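Two arms, one pegboard, and my very patient garage

8/29/20

I've been promising to write up the Vevar kit for so long that my sister asked if I'd sent it back. I haven't! It's still bolted down out there, and apart from one evening when I came close to boxing it up, I've had a really good time with it. So get a cup of coffee, this one rambles a bit.

For anyone new, Vevar is the two-arm tabletop kit that Skumutix started selling this summer. You get the pair of arms, a gripper for each, a power box, a great fat bundle of cables and a login for their software, which is called Ludusness (I've said it out loud many times now and I still don't love it). I ordered mine in July through Hendricks, the little reseller I've bought from before, and they were lovely about it. The boxes came in 2 shipments, and the second one beat the first by several days, so for most of a week I owned all of the cables and none of the arms.

Setup first, because that's what most of you wrote in about. The printed guide is 20 pages long and the first half is excellent, with big clear drawings and the right screws bagged up for each step. Then you get to calibration and it turns into a different book. I followed it to the letter and the left arm kept stopping short of wherever I'd sent it, like somebody reaching for a light switch in a strange house. I wrote to support and got a reply from Chia-hao Kuo the next morning, who told me the step on re-zeroing the wrist had been left out of the printed copy and sent me the corrected page. Ten minutes later it was fine. I can't say enough good things about that reply, but I do wish the page had been in the box.

The software is better than I expected. You teach a motion by moving the arms through it, save it under a name, and string the saved pieces together. My friend Shafiq Cassim came over to try it with no reading up at all and had both arms passing a sponge back and forth before I'd finished making lunch. What it doesn't do well is tell you why something went wrong. I got error 518 more times than I'd like, and the help page for it says to restart the program. Fine, but then what was it?
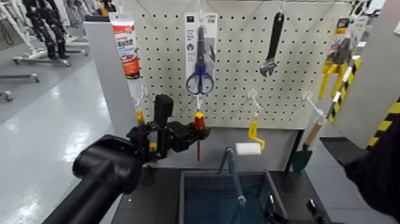 Tool picking is the job I really wanted Vevar for, and it's where I've spent most of my evenings. I started with soft, chunky stuff and worked up to things that hang from a hook, which are a lot harder for an arm than things lying on a table, since you have to come in from the front and lift before you pull. A screwdriver like the red and yellow one in the gripper there is a nice one to begin on, with a good fat handle to close the fingers around and the shaft hanging straight down out of the way. A paint roller is a much meaner test, with that wire frame bending off to one side and the weight all down at the cover end. If you're setting up your own board, leave more room between hooks than you think you need. I crowded mine and regretted it.

Would I buy it again? Yes, I think so, if the price stays where it is. Hendricks took 25 dollars off mine for ordering early, and I'd ask if they're still doing that. The grippers are the best part of the kit by a mile, the cables are too short for a deep bench, and the fan in the power box is louder than I'd want in a room where anybody was trying to watch TV.

Next time I'm going to try teaching both arms to fold a dish towel. Shafiq has already bet me a pizza that I can't, so if any of you have managed it with this kit, please leave me a comment before he comes over again.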